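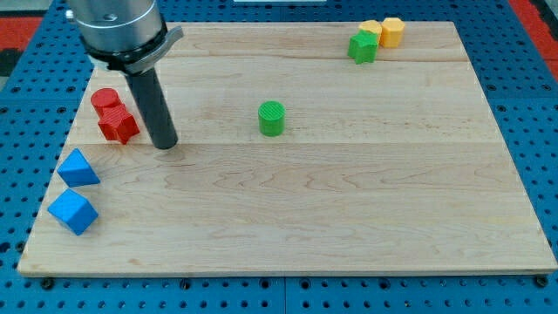

Figure 1. The arm with the rod fitted, over the maple board and the eight colored blocks.

Shared Workshop Robotics, Handout 4: Pushing Blocks with a Rod
Notes by Minttu Tuominen

This session uses the Zisura bench. Last time we fitted the gripper. Now we take it off and work with a plain rod. A rod can't pick anything up, so every move is a push, and the block will turn as well as slide unless the push goes through its center.

Work surface
The board sits on the perforated table. Check that it does not rock before you start. If it does, find the high corner and shim the opposite one. Run a fingertip over the seam in the middle. A lip you can feel will catch a cube.

The blocks
There are two each of red, blue, green and yellow. The shapes behave differently. The cube is the easiest to keep straight. The star tends to rotate when the rod meets one of its points, so aim for the notch between two points. A cylinder standing on end slides well but slips off to one side if you are a little off center.

Setting the rod height
1. Power up the arm and jog it over bare wood.
2. Lower the rod in small steps until a sheet of paper just drags under the tip.
3. Raise it 12 mm and save this as the travel height in Tulen.
4. Lower it again for pushing. Keep the speed at 15 mm per second for the first runs.

Exercise
Separate the two red blocks, then bring them back together. Do 30 runs and log the start and end position of each block. Vsevolod Kravets got 86 percent on his April build with the same script. Bring your log to the next session, along with the Ollomach settings sheet.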